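# Sorted by Color: The Return of the Plain Block Set

Among the oldest objects in the education of young children is the small, solid block in a single color. It predates the plastic brick, the talking toy and the tablet, and it has outlasted several generations of products designed to replace it. In the past two years, schools and family centers have begun buying such sets again, often after a long period in which the block corner was the first thing to be given up when a room needed space for something else.

The Borkard Center for Early Learning is one of the institutions that has restored its collection. Its block library holds 600 pieces, all of them in basic shapes, and lends them to classrooms in the Sorkside district for terms of 9 weeks. The center keeps no themed sets. There are no wheels, faces or printed letters. A classroom that borrows from the library receives a tray of colored shapes, a flat board to work on and a single sheet of suggestions, which teachers are free to ignore.

The choice of shapes is the subject of more thought than might be expected. Cubes are forgiving. They stack, they line up and they come to rest wherever they are set down. Cylinders ask for more care. Stood on end, a cylinder serves as a pillar; laid on its side, it leaves the table. A star is more difficult still. Its points make it awkward to hold in a small hand and uncertain when it is balanced on edge, and children who have handled nothing but cubes tend to give it a good deal of attention.

Color adds a second question to the first. When a green cylinder and a green star are placed near each other, and a red star and a red cylinder are set elsewhere on the same board, there are two reasonable ways to say which things belong together. Most young children settle on color before shape, and then hold to that decision firmly. The center's guidance advises adults to let the arrangement stand and to ask about it later, once the child has finished.
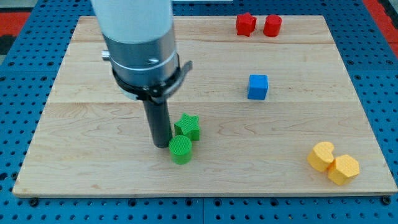

The surface beneath the blocks also matters. Borkard's first boards, purchased from Omska, were painted white. They showed every mark by the end of the first term, and the glossy finish allowed pieces to slide when a table was bumped. The library has since moved to pale, unpainted wood. Strong colors are easy to see against it, and the grain gives children a natural line to follow when they are making rows. Several classrooms report that pupils have adopted the darker streaks in the wood as roads and rivers.

Texture has received similar consideration. A perfectly smooth block is pleasant to look at and tiresome to build with. The sets now preferred by the library have a slight roughness on their faces, which offers a better grip and helps one piece stay on top of another. Baxter, the workshop that supplies the center's replacement pieces, provides samples of each finish before an order is confirmed.

Care of the sets is simple. Pieces are wiped with a damp cloth and spread out to dry before they are returned to the tray. Wooden boards are not soaked. Any block with a split or a sharp corner is withdrawn, and the library replaces it at no charge to the borrowing school. Missing pieces are to be reported when the tray comes back; in practice, the stars are the ones that go home in pockets.

The center recommends beginning with a small number of pieces. A full tray invites a child to empty it, and little else. A few colors and 3 shapes, set out on a clear part of the board, will usually hold a child's interest long enough for an arrangement to take form. Further pieces may be added as they are requested.

Applications for the next lending term open in September. Schools that have not borrowed before are asked to visit the library first and handle the sets in person.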